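Erkon Support
Home Tickets Knowledge base Downloads Sign in

Search tickets and articles Go

Ticket: Cloro label printer drops off network after sleep, prints queue as blank labels
Status: Resolved
Opened by: Thenmozhi Chowdary, Isedska
Assigned to: Asger Kjærgaard
Product: Cloro desktop label printer, Ethernet model

Initial report, 8:40 a.m.

Printer goes to sleep overnight as configured. In the morning the first job sent from any workstation sits in the queue as "Sending." After a few minutes the queue shows the job as complete and the printer feeds blank labels, one per page in the job. Power cycling the printer clears it until the next long sleep. Printing from the front panel (self-test) works at all times. Driver is the current one from the Downloads page. Three workstations, same result on each.

Already tried: new patch cable, different switch port, new roll of labels, driver removed and reinstalled.

Reply, Asger Kjærgaard

Blank labels with a good self-test usually means the data reached the printer damaged or in the wrong language. Please send:
- the network settings page from the front panel
- the port settings from one workstation
- the sleep timer value

Update, Thenmozhi Chowdary

Network page and port settings attached. Sleep timer is 20 minutes. Address is assigned by DHCP. The port on the workstation was created by the installer and points to an IP address, no host name. Bench surface below. The printer is still on its old shelf and has not been moved.
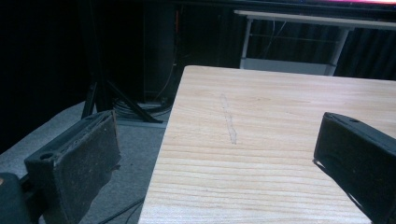 Attachment 3: bench top, pale wood, light streak on surface.

Update, Asger Kjærgaard

Leave the printer where it is until the ticket is closed so that only one thing changes at a time.

The network page shows a different address from the one in the workstation port. The lease on your router is 8 hours. During a long sleep this firmware does not renew the lease, so the router is free to give the address to another device. On wake the printer asks for a new one and the workstation port still points at the old one. That explains the stuck job. It does not explain the blank labels, since a job sent to the wrong device should never reach the printer at all.

Next steps:
1. Reserve an address for the printer in the router, using the MAC address on the network page.
2. Set the workstation port to the reserved address.
3. Turn off status polling on the port.
4. Let the printer sleep overnight and send a one-page job in the morning.

Update, Thenmozhi Chowdary, next morning

Steps 1 to 4 done. Job left the queue at once. Printer woke and fed one blank label. A second job sent right after it printed correctly. So the first job after wake is still lost, but power cycling is no longer needed.

Update, Ívar Mikkelsen, second line

Reproduced here with firmware 17. The print head is not enabled until the wake routine finishes, and the job parser starts before that. Feed runs, heat does not. Firmware 18 holds the parser until the head reports ready. Install over USB. Do not use the network updater for this one, as it can time out on a sleeping unit. If you need to print before updating, set the sleep timer to zero.

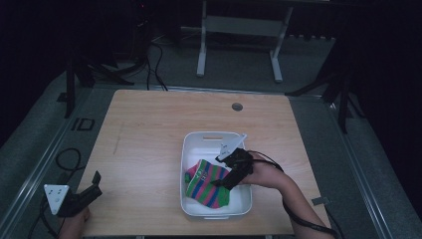

Will the update erase the label sizes stored in the printer?
Stored label sizes are kept. The sleep timer and darkness settings return to default and have to be entered again.

Update, Thenmozhi Chowdary

Firmware 18 installed over USB on the first attempt. Sleep timer set back to 20 minutes, darkness re-entered. Left overnight. First job in the morning printed correctly, 17 labels, none blank. Repeated on the following night from a different workstation with the same result. Address on the network page matches the reservation.

Closing note, Asger Kjærgaard

Two separate faults: expired DHCP lease during sleep, and early parser start in firmware 17. Keep the address reservation in place after the move. Status polling can be turned back on. Ticket closed.

Related tickets
Cloro: darkness resets after firmware update
Cloro: USB port not detected on wake
Hauksdóttir scale: weight not passed to label template
Router reservation lost after restart
Labels drift upward on long jobs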